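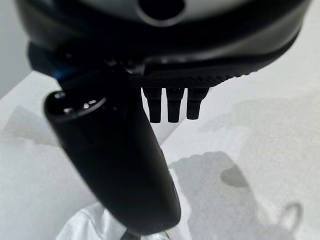

Mutua Mwakyusa would like it known that the arm didn't drop anything. It held on, he says, and that was the trouble: the release command went out and the left gripper stayed shut on the shirt for 11 minutes.

The fault stopped garment handling trials at Julberg's test room, where a two-armed machine is being taught to pick up clothing and hang it. No one was hurt. Staff used the stop button, cut power to the arms and freed the cloth by hand.

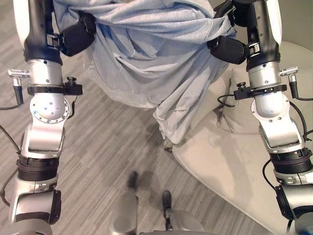

DONTHORPE, November – Julberg has traced the fault to a software update installed the night before. The update changed how the gripper reports its position, and the controller took a closed hand for an open one. Both arms went on trying to move apart with the shirt between them until a force limit tripped.

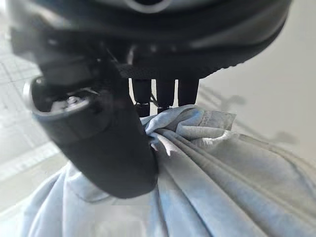
Will the trials start again this month? They will, at half speed, once the old software is back on both arms.

Oduor Shirima, who handles safety for the project, has asked for a second position check that doesn't depend on the same sensor. The grippers had run 2,000 cycles without a fault before the update.
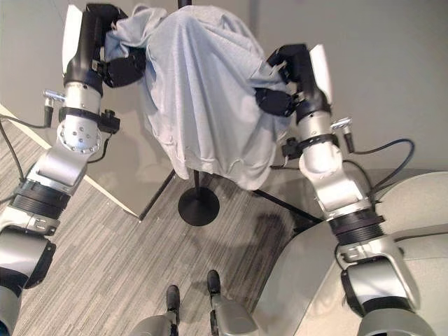
The check will be tested first on the left arm. Until it passes, staff must stay 3 meters back while the arms are powered. A sister machine at Grostitz never received the update and is still running.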